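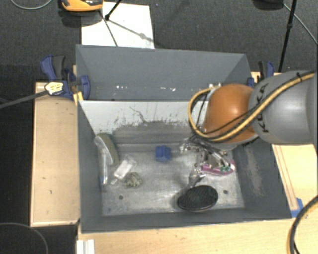
Paid operators wanted, robot picking, part time

Futitton is looking for people to drive a robot arm by remote control. Starts August 2026, runs through October, might go longer if the data is good.

The job: you sit at a desk with a hand controller and two screens. Arm is over a bin of mixed small stuff. You pick a thing up, move it to the other bin, let go, next one. When the bin is done you reset it and go again. Every pick gets recorded and used to train the picking software (project name is Trivel, you'll hear it a lot).

Some shifts are hand guiding instead. Same bins, but you stand at the arm and walk the gripper through the motion yourself. Slower, harder on the shoulders. Tell us if you'd rather skip those, that's fine.

No robot experience needed. Really. Gamers do well, so do people who sew or play an instrument. We want different styles of picking so please dont try to guess the "right" way.

What you need
- 18 or over, OK to work in the US
- decent close-up vision, glasses fine
- patience. Clear packaging and round things are a pain to grab and you will drop them
- able to commit to at least 15 hours a week
- closed shoes in the lab, no loose sleeves

Left handed people very welcome, we're short on them.

Pay is $30 an hour, training hours included. Shifts are mornings or late afternoons, you pick a block and keep it. Breaks are built in, nobody drives straight through.

First day is safety with Dede Quartey (stop button, where to stand, when not to reach in) then practice picks with Eleri Wynne. Your first session doesn't go in the data set so no pressure.

We keep the arm motion, the gripper signals and the bin camera video. We do not record your face or voice. There's a consent form, read it before you come in, ask Nazanin Shokri if anything is unclear.

To apply: short email to Kirsten Oddsson at the Futitton front office. Name, hours you can do, which hand you use, any days you're away. No resume, no cover letter. Put TRIVEL OPERATOR 522 in the subject line or it will get lost. We'll call you for a short tryout, also payed.

Lab is in Room 392, elevator works, step-free from the parking lot. If you need a different chair or desk height say so in the email and we'll set it up.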